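Tabletop demonstration collection

Tabletop demonstration collection is the practice of recording a robot arm as it handles small objects on a flat surface, so that a learning system can later be trained on the recordings. Each recording, usually called an episode or a demonstration, pairs what the cameras saw with what the arm was told to do at the same moment. A trained system, or policy, then tries to produce sensible commands of its own when it is shown a new arrangement of objects.

The practice sits between robotics and machine learning, and it borrows freely from both. It is also one of the most hands-on parts of the field. A great deal of what a policy ends up knowing is settled at the table, by the choice of objects, the way they are laid out and the habits of the people at the controls.

Origins and use

Robots were taught by demonstration long before neural networks became common. Factory arms were guided by hand through a series of positions and then played the positions back. Playback works beautifully as long as every part arrives in the same place. Later work kept the idea of showing the robot what to do but added a camera and a model that could relate the picture to the motion. The arm could then respond to a part that had shifted, turned or rolled away.

Tabletop setups became popular because they are small, safe and quick to reset. They also pack a surprising amount of difficulty into a small space! Pushing a block to a chosen spot sounds like child's play, but the block turns as it slides, bumps its neighbors and may tip over.

Objects

Colored blocks in simple shapes are a classic choice. They are cheap, they survive thousands of knocks, and they can be named in plain words. A set that repeats colors across different shapes, and shapes across different colors, is especially useful. If there is a red star and a green star, the word "star" alone does not pick out a target, and the system has to pay attention to the color as well.

Shape affects motion too. A cylinder on its side can roll, while a cube tends to stay put. Stars and hearts have notches that catch on the corners of other blocks, so a group of them can be hard to pull apart.
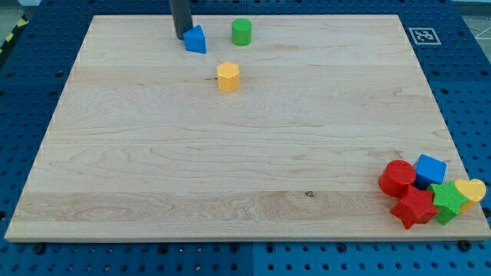
Blocks on a wooden board during collection, with the gripper beside the blue triangle.

Work surface

The surface is often a separate board placed on a larger base. A plain, light board makes bright objects easy to find in the camera view and gives operators a clear boundary to work within. Perforated bases are well liked, as fixtures can be bolted down and moved when the task changes. Printed square markers, known as fiducials, are commonly placed near the work area. Software can locate them in the camera picture and use them to work out where the camera is in relation to the table.

Methods of control

Most collections rely on teleoperation, in which a person steers the arm in real time. The controls may be a game controller, a six-axis mouse, a handheld tracker or a second arm that the operator moves by hand. Each leaves its own mark on the data. Game controllers tend to give straight, stop-and-go motion, and a second arm gives smoother paths with more small corrections.

A different approach is scripted collection, where a program chooses the motions. It is tireless and very even, but it rarely shows how to recover from a mistake. Many projects mix the two.

Layouts and resets

Between episodes the objects have to be put into a new starting layout. Scattered layouts teach the arm to reach all parts of the surface. Clustered layouts, with several blocks touching, teach it to separate things and to approach a target that has neighbors. A collection made up only of tidy, well-spaced starts usually produces a policy that struggles with a pile.

One way to avoid resets is to let the table run on. Under this plan the end of one instruction is the start of the next, and the layout drifts naturally from neat to crowded and back again. The Odera collection used this method with sessions of 90 minutes, and its notes describe layouts that no one on the team would have thought to set up by hand.

Language labels

Many collections attach a short written instruction to each episode, such as "move the green cylinder next to the yellow hexagon." Instructions can be given before the motion or written afterward by someone watching the recording. Labeling afterward has a lovely side effect: one long recording can be cut into many short pieces, each with its own description. The Hutura project found that 11 labelers described the same push in very different words, and it kept all the versions for training.

Quality and size

Useful collections vary widely in size. Castier, a small block-pushing set, contains 225 hours of teleoperated motion, while Dumen trained a single sorting task on about 20 hours. Bigger is often better, but variety counts for a great deal, and a modest set with many layouts can beat a large one that repeats itself.

Common checks include dropped camera frames, clocks that have drifted apart, and episodes in which the operator paused for a long time. Failed attempts are sometimes removed and sometimes kept with a label. Keeping them has become more common, especially where the operator misses a block, backs off and tries again.

See also

Imitation learning
Teleoperation
Camera calibration
Robot end effector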